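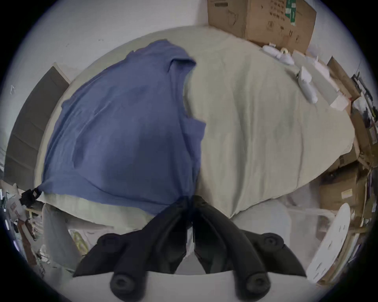
Kollton, the neighborhood clothing-care and home-organizing studio, is pleased to announce the return of its spring folding program, now in its third year and open to anyone who has ever stood over a basket of clean laundry and quietly closed the door on it. The program is called The Bed Is the Table, and the name says nearly everything there is to say about it. Most of us don't own a folding table and never will, but a bed gives you a wide, soft, forgiving surface at a fairly comfortable height, and a blue garment spread flat over a pale sheet is about as good a start as any folder could ask for. You can see where the wrinkles run, you can find the sleeves, and you can take your time.

The new season begins in June and runs to 24 sessions, each one lasting a little over an hour, with mornings for people who work late and evenings for everybody else. Sessions cover shirts and light jackets, knitwear, towels, children's clothes, and (by very popular request!) the fitted sheet, which gets an entire evening to itself and probably deserves two.
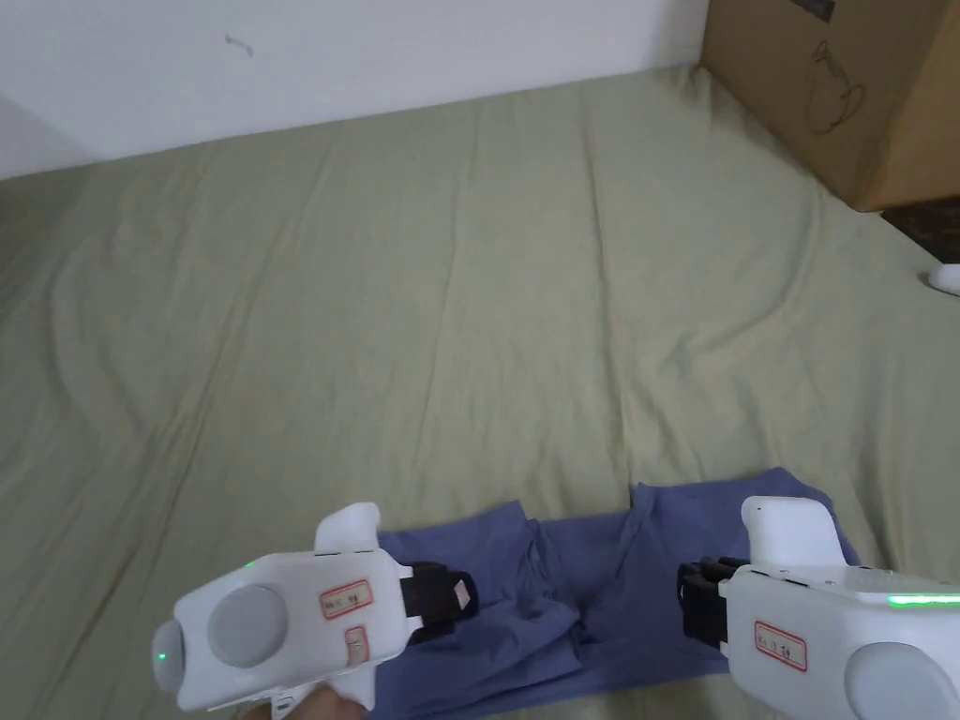
Those who came last year will remember that the course began with stacks and shelves and only got to the actual folding in the second week. That order has been turned around. Participants now spend their first session on a single piece of clothing, smoothing it with open hands from the middle outward, bringing the side seams together, and then doing it all over again until the movement feels natural. It is slow going at first, and we think that is rather the pleasure of it. Storage comes later, once there is something nice to store – drawers, suitcases, the high shelf that no one likes to reach for.

A printed guide comes with every enrollment. It was put together over the winter from the questions people left on cards at our Villen location, 200 of them in all, and it keeps to everyday words and large type.

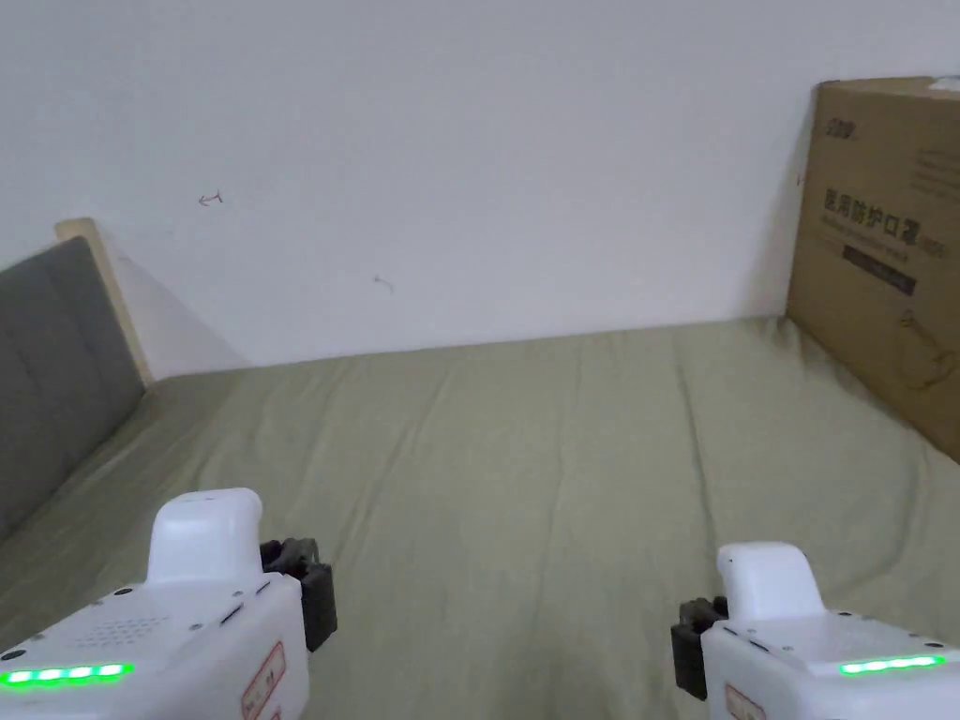

**Efthymia Kourkoulas**
*Program Director, Kollton*

"I learned to fold on my grandmother's bed, with the sheet pulled tight first so that nothing underneath would bunch up and spoil the line," said Kourkoulas. "I still start that way. Pull the sheet smooth, push whatever else is on the bed off to one side, and give yourself some room. People come in apologizing for their closets, and I always tell them we'll get to the closet when we get to it. Let's do one shirt together first."

Enrollment is $47 per person for the full season, guide included, and a household may send a different member each time if that suits everyone better. Participants are warmly encouraged to bring their own clothes, the more awkward the better.

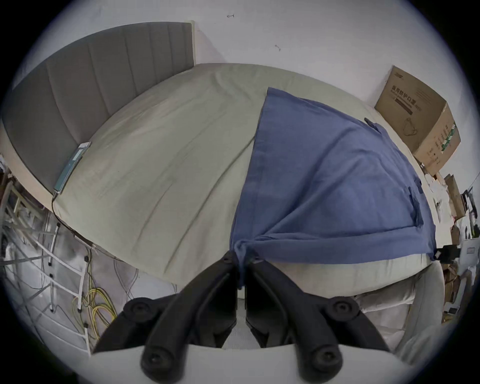
Dewanti Liew, writing to the studio after last year's course, said that she had always folded in the air, with the collar tucked under her chin, and that laying things down first had changed how she felt about the whole chore. She added that her towels were still a disgrace and that she would be back for those.

Places can be reserved at the Kollton front desk in Villen or by telephone during opening hours. Groups of six or more may ask for a private session, and home visits can be arranged for anyone who finds the stairs difficult.

**Press contact:** Taras Moroz, Kollton, Villen. Interviews with the program director are available on request, mornings preferred.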